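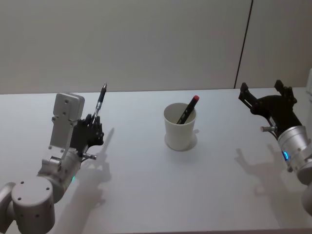 Attachment 1: left hand with pen, right gripper open, marker in the cup.

Ticket: Handover rule 4 stops the cell every time anyone obeys it
Product: Nuchit cell controller
Site: Protovness, bench cell
Priority: Medium (was High, was Low)
Status: Awaiting rule owner

Reported 9:10 am
The pen and marker task will not get through a handover with the site safety profile loaded. The arms approach, the controller declares a shared zone violation, and everything parks itself with great dignity. The zone is defined as the space over the cup. The handover is also defined as happening over the cup. I have read both documents twice in the hope that one of them was a draft.

Relevant text, from our own bench rules:
Rule 3. Objects shall be passed between arms within the shared zone.
Rule 4. No arm shall enter the shared zone while the other arm is in it.

Reply, Nuchit support, 10:25 am
Please confirm the profile version and export the event log. Has the controller been restarted?

Reply, Protovness, 10:40 am
Restarted. It came back with the same opinion. Log attached, 1,921 lines, of which 683 are the zone violation and most of the rest are the controller acknowledging that it has noticed the zone violation. Profile is the one Sulter wrote when the cell was commissioned.

Reply, Nuchit support, 1:15 pm
Controller is behaving as configured. The profile has the zone set to exclusive. There is a second mode, cooperative, which lets both arms in at reduced speed once a handover has been requested. Would changing the mode resolve the issue?

Reply, Protovness, 1:30 pm
It would resolve the stopping. It would also mean somebody at a bench quietly editing a safety profile on a weekday afternoon, and rule 9 is very clear about that. Rule 9 is the one good rule we have and I'd like to keep it in good health.

What we can do under the rules as written is test cooperative mode with the speed cap on, guard closed, and a written request to Sulter before the profile goes anywhere near normal running. Request sent. Test plan copied from the Nident cell, where they had the same argument in March and labelled it a learning. 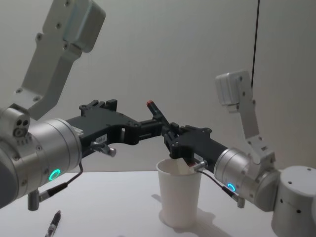 Test conditions, so the next person doesn't have to guess: speed cap 379 mm/s in the shared zone, one object per handover, receiving arm closes before the giving arm opens, giving arm backs out the way it came in. Either arm losing its handover signal stops both. The emergency stop gets tried at the start of each session, and by a hand, not by looking at it and nodding.

Update, Protovness, 3:50 pm
No zone violations in cooperative mode so far. One stop, which was me opening the guard to move the cup, and the controller was right.

Proposed wording for rule 4:
Both arms may be in the shared zone only during a requested handover, at capped speed, with the guard closed. At all other times, one arm.

It's longer than the old rule 4, but it can be followed, and I'd call that an improvement.

Reply, Sulter, 4:35 pm
Wording received. Please leave the exclusive profile loaded for normal running until we have reviewed the log and reissued the profile under a new version number. Almost 1,560 handovers at the capped speed would be our usual minimum before sign-off.

Reply, Protovness, 4:40 pm
Understood. Exclusive profile is back on and the cell is stopping beautifully. Leaving this open until the new version arrives. Could Nuchit please add the zone mode to the profile summary page? It currently lives under Display.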